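The Hoseck Hand – what you get, what it costs you in patience, and who should skip it

Hi, and welcome to the Hoseck page. I'm Asabe Ogundipe, I run Vonolby, and I'm the person who picks up when you call the shop number. We sell a small number of grippers and we use every one of them ourselves before it goes on the site, so what follows is partly a product page and partly me rambling about a thing I've grown pretty fond of.

The Hoseck is an end-of-arm hand for people doing household manipulation – dishes, rolls, tubs, sponges, all the stuff that lives near a sink. It has a row of short fingers on one side and a long curved finger that comes down to meet them. If you've only worked with a two-jaw parallel gripper, the first day feels odd (you keep wanting to line everything up square!), and then you get used to picking things up from whatever angle you happened to arrive at.
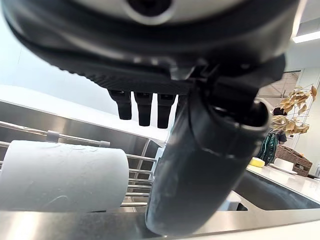 Page last changed: 9 Feb 2024

I get asked a lot why we do our try-outs in a kitchen when we could use a nice tidy bench. Well, kitchens are where our customers want to go. A paper towel roll on a wire dish rack is a lovely test object, because it's soft on the outside, it wants to roll, and the rods under it give the fingertips something to snag on if you come in too low. Get your approach height right on one of those and most other round things come easily.

What comes in the box

The hand itself, with the short fingers already fitted
The curved finger, packed separately (it's the part people bang on door frames)
An Azar mounting plate and its screws
One cable, 84 inches long
A spare set of fingertips
A printed setup card, which is short, and which I wrote, so blame me for the typos

The cable used to be shorter, and I got so many grumpy emails about it that we changed it in December. If you bought before then and you're running out of slack at full reach, write to me and I'll send you the long one for the price of postage.

The wrist plate needs a word. The Azar plate fits the arms we sell and quite a few we don't, but please send me the model of your arm before you order. I would much rather spend five minutes looking it up than have you drill a new hole in something expensive. If your arm takes a different plate we can usually swap it at no charge, though that adds a little time to your order.

How it grips

The short fingers give a bit and the curved one does the chasing. For a cylinder lying on its side, I bring the short fingers down along the top edge first and let the long finger come around the other side. I like this order for anything that might roll away from you. For flat things, like a sponge or a folded cloth, I go the other way and use the long finger to pull the edge toward the row.

Grip force is set in software, in eleven steps. I know, I know, everyone asks why it isn't ten. The extra one is at the bottom, a very light touch that we added for cardboard and thin plastic, and it pushed everything else up by one. I start on step 2 for paper goods and work up from there. Please don't start at 11 with something you care about. I've had some sad phone calls.

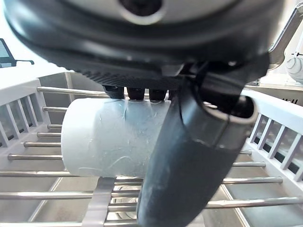 Dish racks deserve their own paragraph, so I'll give them one. Shiny rods are a pain for depth cameras, and plenty of you will be running one. We've had our best luck turning down any bright light right over the sink and teaching the approach from two or three different sides. Plastic side panels are the other thing to watch for, especially when you bring the hand in at a slant – the curved finger is wider at the knuckle than you think it is. Leave more room than looks sensible, then tighten it up once you trust your path.

Scuffs happen too. The finish on the curved finger is matte and it picks up marks from metal edges fairly fast. They wipe down a little with a damp cloth, but if you need your hand to look brand-new for a demo, keep a second finger in the drawer.

Things I'd like to be better

It's bulky. The housing is big and round, and in a tight cupboard you will notice it. If most of your work is shelves with low clearance, look at the Oltum, our slimmer hand, which has less reach around an object but gets into places this one can't.

It is also not sealed. Splashes on the fingertips are fine, but don't put the housing under a running tap and don't leave it parked over a full basin overnight. One customer did, and it came back to me in a bread bag full of rice – I appreciated the effort!

And the setup software is plain. It does the job and it doesn't crash on me, but it looks like something from an old office computer. A new version is on the way and I'm not going to promise a date.

Buying, borrowing and returns

We build in small runs, so stock goes up and down. If the order button is gray, put your name on the list and I'll write to you personally when the next lot is ready. Warranty is 24 months on the hand and cable. Fingertips are wear parts and aren't covered, but they're cheap and they pull straight off.

There's also a loaner, if you want to try one before you spend the money. You pay shipping both ways and a deposit, keep it for two weeks, and send it back with whatever notes you feel like writing. Say in your message what you plan to pick up with it, and I'll pack the tips that suit.

Questions go to the contact form at the bottom of the page or to the shop line, mornings are best.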